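Collecting grocery demos -- questions we keep getting
Last edited by Nesrin Kaplan

Read this before your first shift on the produce station. Shorter than the manual, covers most of what people ask. The manual still wins if the two disagree.

What counts as an example?
One example = one pass of the task, start pose to end pose, with head view, wrist views and joint log all saved. Missing a wrist view? Not an example. Goes in the scrap folder.

How long is a shift?
3 hours, with 2 breaks. Swap operators at the break, not in the middle of a run.

Which produce do I use?
Whatever the run card says. The card gives you the shelf and the basket seperately -- set both up before you hit record. Grapes stay in the wooden crate, cauliflower and leafy stuff stays on the lower level, the blue basket goes on the floor by the feet.
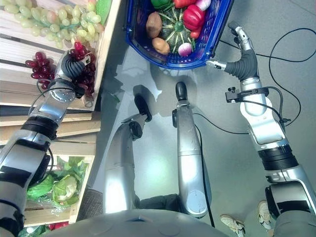 Don't tidy between runs unless the card says reset. Small shifts in position are good for the model. Exactly the same layout every time is bad, it just learns the spot.

Where do I keep my hands during a run?
If you're teleoperating, both grips, even when only one arm is doing anything. The idle arm gets logged too. Let it drift and you've taught it to drift.

Can I redo a bad grasp inside the same run?
Yes. Miss, back off, try again, finish. We want recoveries. What we don't want is five tries at the same angle -- after the third, stop and tag it "stuck".

Do I trim the start and end?
No. Elfriede Aigner's script does that overnight. Trim by hand and the timestamps stop matching and she has to fix it.

The wrist view is all blur. Throw it out?
No. Close contact blurs, that's normal, and the model has to cope with it at run time anyway. Only tag "wrist_bad" if the view is black, frozen, or pointing the wrong way after a knock.

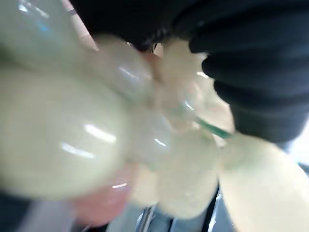
Check the clamp on the wrist while you're at it. Finger tight plus a quarter turn. A loose one shifts a little every run and you won't notice until the whole batch looks off.

How many do we need?
300 good ones per run card for Sekby, 600 for Urkska. Good means it passed review. Expect to lose about a tenth.

Who reviews?
Someone who didn't record it. Watch at double speed, head view first. Success is judged off the card, not off how nice the motion looked.

Labels: "grapes" or the color?
Color first. red_grapes, green_grapes. Lower case, underscore. Old Cartwright files say "grape_r", leave those alone.

Cables?
Look before every run. Floor cable to the right of the robot, slack, nothing under the feet.

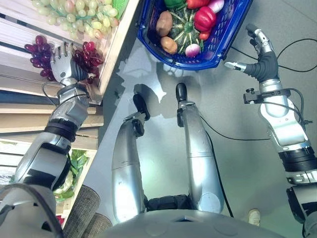

Stand back once recording starts, and stay put. If you have to step in, hit stop first and mark the run "interrupted" even if your pretty sure it's fine.

Does a dropped item ruin it?
Depends. Picked back up by the robot -- keep. Picked up by you -- scrap.

The log says "sync late". Now what?
Restart the recorder, not the robot. Twice in a row, message Nesrin.

Where do files go?
Ilard drive, today's folder, card number first. Upload before you leave.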